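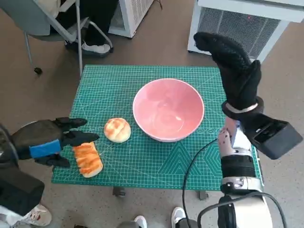
ピンクのボウルと、パンがふたつ。

日本に住んで6年になりますが、パン屋さんに入ると今でも少し緊張します。トレーとトングを持って、黙って歩いて、自分で取る。この方法を私は日本に来て初めて知りました。私の国では、パンはガラスの向こうの人に頼むものでした。だから最初のころは、トングの持ち方が正しいかどうか、後ろの人が待っていないか、そればかり気になって、味をあまり覚えていません。

今日はパンの名前のことを書きたいと思います。

日本語の勉強を始めたとき、「パン」という言葉はすぐに覚えられました。短いですし、教科書の第4課に出てきたからです。でも、その後が長かったです。食パン、菓子パン、惣菜パン、調理パン。菓子パンと甘いパンは同じですか、と先生に質問したら、先生は少し考えて、「だいたい同じですが、甘いパンと言うと味の話になりますね」と答えてくださいました。その時はよくわかりませんでしたが、今はわかる気がします。

一番困ったのはメロンパンです。私はメロンの味を期待して買いました。家に帰って食べて、メロンを探しました。最後まで探しましたが、ありませんでした。次の日に会社で話したら、隣の席の人が「あれは形の名前です」と言い、向かいの席の人が「いや、香りも少しある」と言い、二人でしばらく話していました。私は聞きながら、ノートに「メロンパン=意見が分かれる」と書きました。そのノートは今も持っています。

うぐいすパンもそうです。鳥は入っていません。緑色の豆のあんが入っていて、その色が鳥の名前で呼ばれるそうです。反対に、あんパンにはあんが入っていて、カレーパンにはカレーが入っています。規則がないので、ひとつずつ食べて覚えるしかありません。これは漢字の読み方と似ていると思います。

私の祖父のGhițăは、村でパンを焼いていました。祖父というのは母の父で、Ghițăは本当は短い呼び名ですが、家族も近所の人も全員そう呼んでいました。祖父の石の窯は1975年に作ったもので、入口の上に釘で数字が書いてありました。パンの種類は二つだけです。大きいパンと小さいパン。名前もそのままで、「大きいの」と「小さいの」でした。母が電話で「小さいのを二つ」と言えば、それで用事が終わりました。

祖父に日本のパン屋さんの写真を送ったことがあります。棚の札に名前がたくさん並んでいる写真です。いとこのRelu Ardeleanuが祖父に見せて、返事を書いてくれました。「どれが大きいのか、と聞いている」。私は答えに困って、結局、食パンの写真を送り直しました。祖父は納得したそうです。
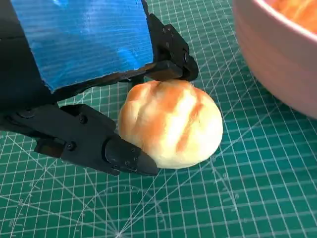 パンの上のほう。

さて、6月に引っ越しをしました。新しい部屋の近くに小さいパン屋さんがあります。駅から坂を上って、クリーニング屋さんの角を曲がったところです。店の人はいつも白い帽子をかぶっていて、焼けたパンを出すときに「焼きたてです」と、誰にともなく言います。この「誰にともなく」という表現を最近覚えたので、使ってみました。正しいでしょうか。

この店の札には、名前の下に小さい字で説明が書いてあります。「表面はさっくり、中はもっちり」。日本語の食感の言葉は、私にはパンの名前よりもっと難しいです。さっくりとさくさくはどう違うのか。もっちりともちもちはどうか。辞書で調べると、どちらにも似た説明があります。友人に聞いたら、もちもちのほうが長く続く感じがする、と言われました。噛む回数の問題かもしれません。私は一度、店の人に「このパンはとてもふわりです」と言ってしまいました。店の人は笑わないで、「ありがとうございます、ふわふわですよね」と言ってくれました。とても上手な直し方で、私は感動しました。

値段のことも少し書きます。先週、レジの横のかごに、前の日のパンが袋に入っていて、193円でした。中身は丸いのと、ねじったのと、もうひとつ名前のわからないものです。札がないパンを買ったのは、日本では初めてでした。食べながら、これは何という名前だろうと考えて、でも少し楽な気持ちになりました。祖父の店のようだと思いました。

もし日本語を勉強している方がこのブログを読んでいたら、パン屋さんの札を読む練習をおすすめします。カタカナが多くて、ひらがなもあって、時々とても難しい漢字が出ます。「胡桃」を私はずっと読めませんでした。くるみ、と読みます。「胡麻」は読めたのに、同じ「胡」でこんなに違うのかと驚きました。

次は、パン屋さんで「袋はお分けしますか」と聞かれた時の返事について書くつもりです。私はまだ、うまく答えられません。いつも「はい」と言って、袋が増えています。

2023年7月16日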